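桌面乱的人，先别急着买收纳盒。我自己买过，买了一堆，最后盒子也成了乱的一部分，叠在柜顶上吃灰。后来慢慢摸出一套用托盘和编织篮收拾桌面的办法，用到现在，家里大人小孩都跟得上，就写在这里，想到哪儿写到哪儿。

## 先说为什么我偏爱浅托盘

我们家那张大桌子什么都干：吃早饭、写作业、包快递、给孩子摆玩具，晚上我还在上面补袜子。东西来来去去，最怕的就是“先放一下”。一卷胶带先放一下，一个罐子先放一下，到了傍晚要端菜了，桌上连放一只碗的地方都没有。

深盒子的毛病是看不见底。你往里扔，扔的时候特别痛快，找的时候就得全倒出来（倒出来以后当然又懒得装回去了）。浅托盘不一样，东西摊成一层，一眼扫过去就知道有什么。要吃饭了，两手一端，整盘挪到边柜上，桌子就空了，前后不到一分钟！

编织的我用得最多。轻，放下去声音小，边上有一圈矮沿，圆的东西滚不出去。塑料的也不是不行，就是孩子一拖，那个刮桌子的声音我实在受不了。

## 桌上铺一张大垫子

垫子这件事我拖了很久才做，做完就后悔没早点做。原来我觉得铺垫子多此一举，还要洗。后来有一次端热锅，在桌面上烫出一圈白印子，心疼得要命，第二天就去裁了一张。

几点经验：

- 颜色选深一点、素一点的。我试过带碎花的，小东西掉上去根本找不着，纽扣跟花心长得一模一样。棕色、灰色都好，胶带、积木、针线，放上去都清清楚楚。
- 尺寸往大里买，宁可盖住大半张桌子。小垫子会跟着胳膊跑，写几个字就歪了。
- 软垫子容易起褶。褶子不处理，杯子放上去会斜，我就这么洒过一整杯豆浆。每次收完桌子用手掌从中间往两边推一遍，推不平的，反过来卷一晚上，早上再铺。
- 别用熨斗直接烫！除非你很确定它是什么料子。我烫坏过一张，屋子里臭了好久。
- 擦的时候用拧得很干的布，顺着一个方向擦，毛屑会聚到一边，捏起来扔掉就行。

## 一个装着，一个空着

这是整篇里我最想说的一条，也是一位老邻居 Christos Petridis 教我的。他从前在 Sarkau 开过一间修补铺子，台面上永远摆两个篮子，一个放手头的活儿，一个什么也不放。我第一次去的时候还以为他忘了收，想顺手把那个空的摞起来，被他拦住了。

他的意思是，空的那个是给下一步留的。修好的往里放，量好的往里放，拿不定主意的也往里放。要是手边没有空地方，你就会把弄完的东西搁回原来那一堆，过一会儿又拿起来看一遍，白费工夫。

我回家照做，左边一个浅托盘放“还没弄的”，右边一个空篮子等着。分玩具是这样，理抽屉是这样，连择菜我都这样。右边那个篮子的沿最好稍微高一点，因为它最后是要提走的，路上颠一下东西不至于掉出来。左边的浅一点没关系，反正它不动。

胶带这类圆圈圈的东西尤其适合先拿出来。它占地方，又爱滚，混在小零碎中间总是把别的东西顶开。我收桌子的顺序一般是先圆的，再长的，最后才是那些说不上来是什么的。

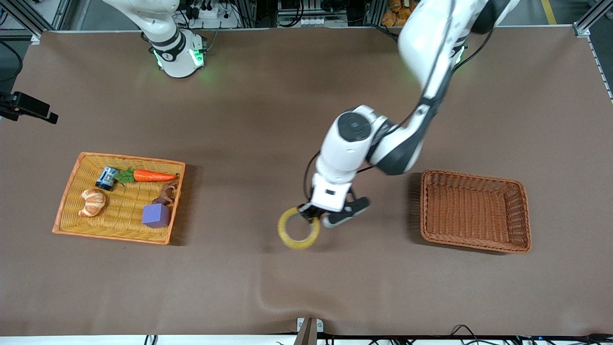 ## 小玩具到底怎么分

孩子的过家家食物是我们家第一大乱源。面包、胡萝卜、小罐子，再加上不知道从哪套积木里跑出来的泡沫方块，全混在一起。我一开始很较真，蔬菜一盒，点心一盒，罐头一盒，还打了标签。结果呢？撑了三天。孩子玩的时候根本不管你什么分类，胡萝卜是要夹在羊角面包里的，方块是奶酪。

后来我换成按“一顿饭”来收。一个浅托盘里就放一顿过家家要用的东西，够摆满一盘就停，剩下的收进柜子，过一阵子换一批。好处是：

1. 孩子自己端得动，不用来喊我。
2. 少了什么一看就知道，沙发底下找一找，当天就能补齐。
3. 换一批的时候像得了新玩具，能安静玩很久（这段时间够我喝完一杯茶）。
4. 收的时候不用分类，放回托盘就算完。

软的和硬的我倒是会稍微隔开一点。泡沫的东西容易被压出坑，放在角上，别让硬罐子压着。毛绒的叶子、布做的小点心爱沾灰，隔一阵拿胶带滚一滚，这个后面再讲。

有些小东西扭来扭去的，放久了连我都忘了它原本是什么，像点心又像树根。这种我从来不扔，专门留一个位置给它，孩子总能给它派上用场。有一天它是姜，第二天它就成了一条龙。

## 一卷胶带的好多种用法

说到胶带，我真的要多写几句。桌边常备一卷，顶得上半个工具箱。

**粘毛屑。** 撕一截，粘面朝外绕在四根手指上，往垫子上一按一提，线头、头发、橡皮屑都跟着走了。粘满了换一截。编织篮的缝里卡了饼干渣也可以这样，不过要轻，篮子的细条翘起来会被带断。

**包住起毛的藤边。** 编织篮用久了，拐角处总有几根细条翘出来，扎手，还勾毛衣。先用指甲剪把毛刺剪平，然后贴一小截透明的或者浅黄的胶带，沿着边压紧。远看几乎看不出来。讲究一点的可以缝一圈布边，我懒，没缝过。

**找得到头。** 撕完以后把胶带头往里折一个小三角，下次一捏就开。我婆婆喜欢粘一根牙签，也好用，就是牙签会掉，掉了以后又得用指甲一圈一圈地抠……

**捏着边拿。** 胶带卷的侧面最招灰，尤其是夏天，八月里我们家的那一卷侧面都发黏。拿的时候捏住圆圈的边，别拿整个手掌去握，用完平着放，底下垫一张烘焙纸。侧面已经脏了的，蘸一点点酒精擦一圈，晾干再用。

**挂起来。** 中间那个洞不要浪费，在柜门里面钉一个小钩子，或者找一根粗木棍横着一架，几卷串在一起。我有一根从旧晾衣架上拆下来的，正好。

宽胶带有一种用法不推荐，就是直接贴在木桌面上做记号。刚贴的时候好好的，过一个冬天再撕，漆就跟着下来了。要做记号就贴在垫子上，或者贴在托盘底下。

## 桌边的插线板和电线

大桌子边上总免不了有插线板，台灯、充电器、缝纫机，全插在那里。我的规矩是插线板放在桌子后面，绝不上桌，线也从后面走。黑线跟黑线缠在一起最难分，我就在每根线靠近插头的地方裹一小圈浅色胶带，用圆珠笔写两个字：“灯”“机”“充”。拔的时候不用蹲下去顺着线摸了。

线太长的，松松地绕成圈，用魔术贴束一下就好，别勒太紧。还有，有水的东西离它远一点，我擦垫子之前会先把开关关掉，养成习惯就不麻烦。

## 篮子怎么买，怎么养

我在 Zistska 的集市上买过好几个，也在一家叫 Politis 的杂货店里淘过带彩边的托盘，橙色的、绿色的都有，摆在素色垫子上挺提神。买的时候别光看颜色，这么几样要上手试一试：

- 翻过来看底。底织得密的才好放小东西，太稀的，豆子和小珠子会漏，蜡笔头也会卡住。
- 放在平地方按四个角，轻轻的，看它晃不晃。晃的就别要了，回家不会自己好。
- 手指沿着内侧摸一圈，有刺的换一个。
- 带一样你最常放的东西去比一比。我有一次没带，回来发现篮子刚好比剪刀短一点点，气得我！

清洁的话，平时用旧牙刷干刷，顺着纹路刷，比水洗省事多了。真的沾了果酱，用温水加一滴洗洁精，布拧干了擦，擦完倒扣在通风的地方，别晒大太阳，颜色会褪，还会发脆。受了潮的篮子有点变形，趁它还潮的时候在里面压几本书，干透了就定住了。

编织篮不要紧挨着暖气放。我有一个红棕色的就是这么裂的，后来拿去装洋葱了，装洋葱倒是特别合适，透气。

## 收尾的那几分钟

每天晚上我只收一次，白天随它去。先把左边托盘里的东西过一眼，缺的找回来；再把右边篮子里的东西送回各自的地方，篮子空着放回原处；垫子推平，胶带挂好。孩子困了就让他只负责一样，通常是他端托盘，我跟在后面捡掉下来的。

有时候太累，就把所有东西都划拉进篮子里，第二天早上再说。妹妹搬去 Uscombe 以后也学我这么弄，她的桌子小，放不下两个，就把空篮子搁在旁边的椅子上，一样用。她说最难的是忍住不往空篮子里塞信件，这一点我到现在也没完全做到，上个礼拜还从里面翻出一张过期的洗衣店取衣单，衣服我第二天才去拿。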